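Foam puzzle tiles keep separating at the seam – what works?

Asked August 25, 2024 in Flooring and Workshops

I have a blue foam puzzle mat down in our workroom in Ovard, over a pale gray floor. There is gray metal shelving nearby and people walk past it all day. The tiles started to pull apart in July. I press the teeth back together and the seam opens again within 8 days or so. The tiles are 2 years old. I would like to keep them if I can.
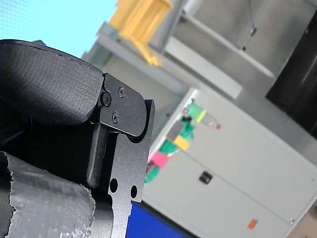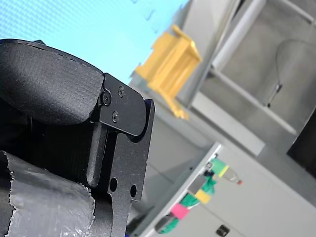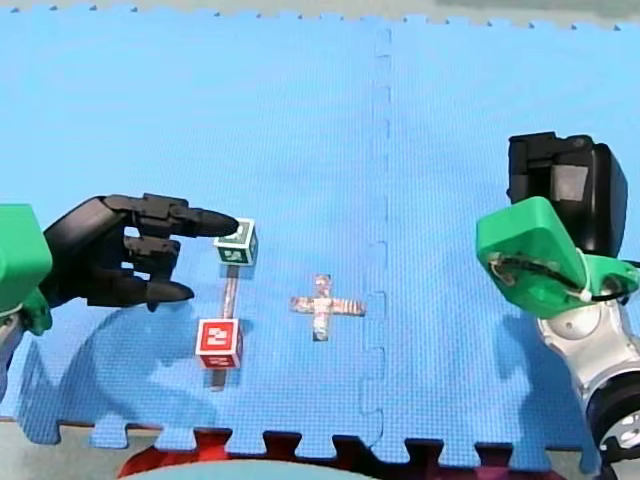 I don't want to glue anything to the floor because the room is rented. Would carpet tape hold, or does it leave a mess when you take it up?

2 answers

Benedikt Hollenstein
Carpet tape holds, but get the kind sold as removable and test a corner first. Vacuum the floor, wipe it with a damp cloth and let it dry for 60 minutes. Run the tape along the underside of the seam so half its width is on each tile, with the backing left on the floor side. That joins the tiles and nothing touches the floor. Old foam shrinks a little, so the teeth may never fit tight again – mine at Lodport didn't. A new set cost me 20 dollars.

plosholm_au
just buy rubber, foam is for kids rooms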